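Has Zunham been renewed?
No. Flikeo cancelled the drama in July after 2 seasons. Season 2 has 6 episodes. 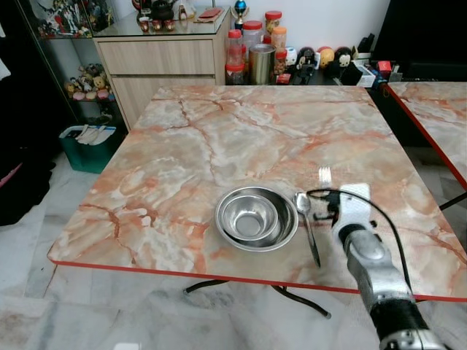 Will the storyline be finished elsewhere?
No film or special is planned. Holub, the production company, retains the format rights.

Can I still watch it?
Yes. Both seasons remain in the Flikeo catalogue in Canada, in English and French. 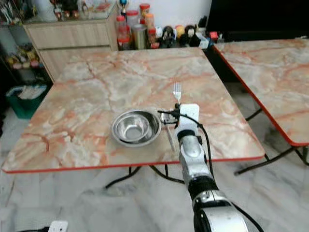 Bowl and fork on a marble-patterned table.

Is Clamon a spinoff?
No. It is a separate Holub series with a new cast.

Updated Nov 26, 2025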